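Household chores and machines: frequently asked questions
Kallura help pages, updated Mar 3, 2024

Can a robot tidy my home yet?
Parts of it. Our test arm can clear a table of up to 30 small items, as long as they are well spread out. Ornaments are slower work than boxes.

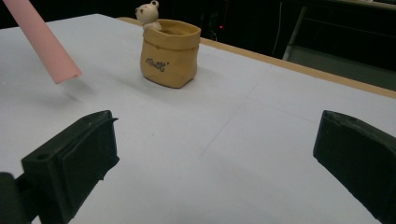 Small pot with a bear figurine, on the test table.

Why are odd shapes hard?
A gripper needs two good surfaces to press on. A hairbrush has a smooth back and a face full of pins, so the choice of grip matters – Morena Farina's team spent 5 weeks on brushes alone.
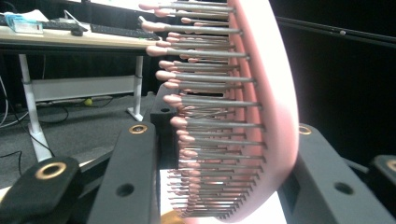

Can it fold laundry?
Towels, slowly. Shirts still need a person to finish them.

Is it any use in a small shop?
For sorting returns and refilling shelves, it can be. Stairs and crowded aisles are still out of reach.

Who do I ask about a trial?
Write to Tane Maihi at the Kallura front desk. Trials last two weeks.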